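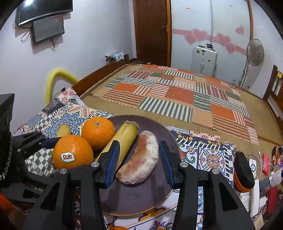

A fruit plate is a dish of whole fruit left on a table, in theory for eating. The custom is well documented in Flirthorpe, where Gülizar Bayram's household guide allows a plate 3 days before its contents become decoration. Oranges and bananas are the usual tenants, often sharing a round dark plate over a patterned tablecloth busy enough to hide most accidents. Bayram advised removing stickers, advice widely ignored, and an orange may still reach the table marked "Dole." In Brevell the plate is refilled on Thursday, whether or not it has been touched.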